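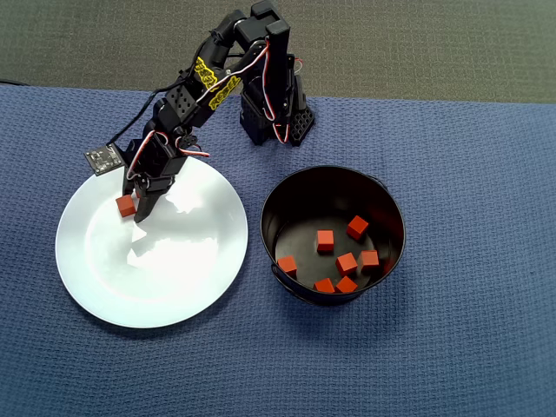
Holder count on the pre-listing register doesn't match the filing draft, and I think I've got a lead on it already! We're a few weeks off Vostus filing for its listing, and the Dekgate portal is giving me 1,023 staff shareholders on the dashboard while the export we send to Lacerda for the draft says 1,019. Same login, same cut-off, both pulled this morning. Total shares agree to the last one, so I don't believe anything has gone missing. It's more like the orange-red cubes in the pot and the one out on the plate: same set, but somebody has to decide whether you count by cube or by dish, and I suspect the dashboard and the export have decided differently.

What I've tried so far:
Logged out, cleared the browser cache, logged back in. No change.
Ran the export as CSV and as a spreadsheet. 1,019 both times.
Switched the dashboard from "all holders" to "holders with a balance". Still 1,023.
Filtered for the July option exercises. That gives 106 people in both places, a perfect match, which cheered me up no end.

Priority: high please, the draft goes back to Lacerda at 4 pm.
Raised by: Seema Sengar
Product area: Dekgate registers, reports

Update, 11.20 am
More digging (I'm rather enjoying this one). I sorted the dashboard list by surname and found staff who moved from the old Zarura scheme when Vostus bought it. A few of them show up twice, once with a Zarura holder number and once with a Vostus one, and their shares are split between the two. I haven't merged anything, as I wasn't sure whether a merge can be undone. Can it?
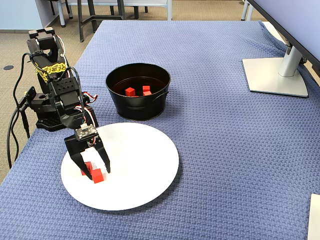 Hina Rizvi replied that a merge can be undone until the register is locked, and asked Seema to hold off anyway while she checked the matching rule. The export groups holders by tax reference and the dashboard groups them by holder number, she wrote, so anyone with two numbers is counted twice on screen and once in the file. She asked for the duplicate holder numbers and a note of which address was current for each.

Update, 12.05 pm
Brilliant, that fits everything! List attached: four people, two numbers each. Addresses are the same on both records except for Gert Magagula, who has moved house, and the Vostus record is the newer one. I've rung Gert to make sure.

Hina Rizvi, 1.40 pm
Thanks, very clear list. I've linked the pairs under the Vostus numbers and kept the Zarura numbers as history. Please wait 15 minutes for the dashboard to refresh, then run both reports again.

Update, 2.10 pm
1,019 on the dashboard, 1,019 in the export, share total unchanged. Lovely stuff. Sent to Raíssa Prado at Lacerda with the list of linked records.

One request before you close this: could the dashboard say "holder numbers" instead of "holders"? That would have saved me half a morning.

Hina Rizvi, 2.25 pm
Label change logged as a separate request and linked to this ticket. Status set to resolved.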